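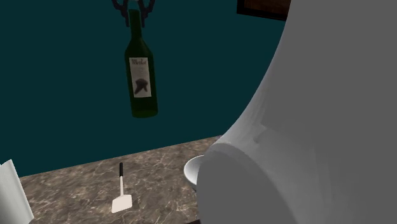 Fimano Grasp and Motion Planner

Search this site Search Go

October 2022
By Ladan Amini

Fimano is a planning and control package for single-arm manipulation on kitchen and light service counters. It accepts a scene model, a task list and an arm description, and returns timed joint trajectories that may be run in simulation or passed to a compatible controller. The package is licensed per workstation and includes the Dister scene editor.

The standard library holds 400 object models. Glassware, with its narrow necks and smooth surfaces, is covered by a separate grasp set in which the fingers close above the shoulder of the bottle. Labels such as the Merlot label on the supplied wine bottle are treated as surface texture and do not affect the collision shape.
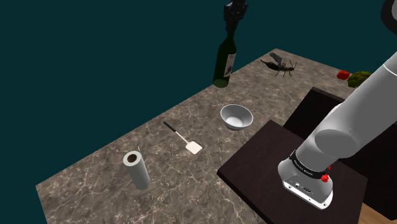

Manipulation Software Section, Escobedo Institute, Stavport Campus

Counter scenes are supplied with marble-patterned tops and a mix of items at different heights. A bowl, a spatula lying flat and an upright roll of paper towels share the counter with a bottle, and the planner must keep both the wrist and the upper links clear of them. Clearance is set per object and may be changed while a plan is paused.

Specifications

Control rate: 200 Hz
Maximum waypoints per plan: 2000
Supplied counter scenes: 23
Camera views: wrist, side and overhead, with colour and depth output
Plan export: plain text or binary

Licensing and support

Academic licences are renewed yearly. Holders of a current licence will receive the next release in November at no further charge. Scene files saved in earlier versions must be opened once in Dister and saved again before use.

Enquiries about arm descriptions and controller compatibility should be addressed to Eyvindur Vigfúsdóttir, Software Licensing. Requests for an evaluation copy should state the arm model and the operating system of the workstation.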